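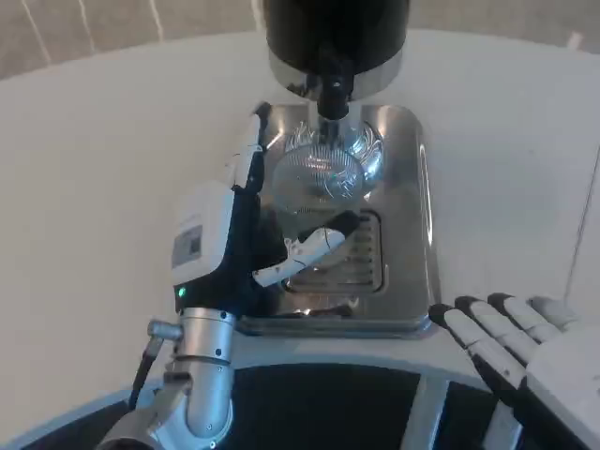

My espresso drips taste fine, but the water that ends up under the machine is making me a little crazy, and I'm hoping somebody here has been through it. We put a coffee machine on the white counter in our break room back in December, after the old drip pot gave out, and I ended up being the person who looks after it (I was the one who complained the loudest about the old coffee, so fair enough). It has a black body and a single black spout, and under that a shiny steel drip tray with rounded corners, a slotted grate toward the front and a long narrow slot down the right side. I use a clear ribbed glass under the spout, and the glass stays put fine. My trouble is with the tray. By about ten in the morning there is a thin brown puddle on the counter at the front corner, and it has started to leave a faint ring that I have to scrub at. I empty the tray every evening before I leave, rinse it in the sink, dry it with a dish towel and slide it back in. I've never seen it anywhere close to full. So where is the water coming from?

Things I have tried so far: pushing the tray back as far as it goes, wiping the rail it sits on, and moving the whole machine a few inches to the left in case that part of the counter was out of level. The last one seemed to help for a day or two and then the puddle was back. Also, and this may be a separate matter, the steel is getting cloudy. It was like a mirror when we got it and now there are white spots all over that don't come off with dish soap. We have hard water in this building, you can tell from the kettle. The counter on the machine said 2,205 cups when I looked this morning, in case that matters for wear on a gasket or something like that. I'd be grateful for any ideas, even obvious ones!

Posted by holen_breakroom

Two different problems, I think, and I'm going to take the puddle first, so bear with me, I tend to go on.

I had almost the same thing at home for most of a winter. I was sure something inside the machine had cracked, and I had already talked myself into buying a new one. Before you do anything like that, try a dry test. It takes ten minutes and costs you a paper towel or two. Empty the tray, dry it completely, dry the counter, and lay a folded paper towel under the front of the tray and another one behind it, as far back under the machine as you can reach. Then pour one glass of cold water slowly onto the grate. Don't run the machine at all. Wait a few minutes and look at your towels.

If the front one is wet, the tray itself is letting water out, or it's running down the outside of the rim. Look at the seam, if yours has one, and at the corners. A tray that's been knocked against a sink enough times can get a tiny bend in the rim, and water will find it. Mine had exactly that. I bent it back with my thumbs over a folded towel and it has been dry ever since.

If both towels are dry, put the tray back and make one cup the normal way. Now if the back one is wet, your water is coming from the machine and traveling forward under the tray before it shows itself at the corner, and that's when I'd call for service. On a lot of machines there's a rinse when you switch them on, and that water comes out through a little tube at the back that is supposed to land in the tray. If the tray sits even a finger's width too far forward, the tube misses. You wrote that you push it back as far as it goes, but is it going all the way? Old coffee grounds pack in behind it and you can't see them from the front. Take the tray out and look in there with a flashlight. A long-handled bottle brush is nice for this.

About leveling: please don't judge it by eye. I used the level app on my phone, laid on top of the machine, and I was off by a good deal more than I would have guessed. A square of cardboard under one foot is fine while you are testing, then swap it for a rubber pad.

Now the cloudy steel. Those white spots are almost surely limescale from drips that dried in place, and dish soap does nothing for that. Mix white vinegar and warm water half and half in the sink, lay the tray in it with the grate beside it, and leave them for twenty minutes or so. Rinse very well (your first cup will tell you if you didn't), then dry right away with a soft cloth, going along the grain of the steel if you can see one. Get an old toothbrush between the slats of the grate and down that long narrow slot too, because that's where the brown stuff likes to live. Please don't use the green side of a sponge on anything shiny. I did that to a teapot once and I still feel bad every time I look at it.

For the ring on the counter, try a paste of baking soda and water, left on for a little while and wiped off with a damp cloth. I'd test a hidden corner first, as I don't know what your counter is made of.

Let us know how the paper towels come out!

Posted by gezer_kitchen_table

check the cup too. if the glass is off center the stream hits the rim and splashes forward. had that with tall glasses, switched to short ones, no more puddle

Posted by savlow71

The answer with the paper towels is very good and I'd do that first. I'd only add a word about how often you empty the tray. Once a day is plenty at home, but a break room is a different animal. People rinse their cups over the grate, they pour out the last cold inch of coffee, and none of that shows up on your cup counter. We have a machine on our floor at Sastitz and I started emptying it at lunch as well as in the evening, and that alone took care of most of our mess. When you carry it to the sink, keep it level and go slowly, with both hands. I used to dribble a line across the floor every single time and then blame the machine for it.

I'd also skip the vinegar if people in your office are sensitive to the smell, ours certainly were. Plain citric acid powder does the same job, a spoonful in a quart of warm water, and it rinses away more easily.

Posted by morning_shift_122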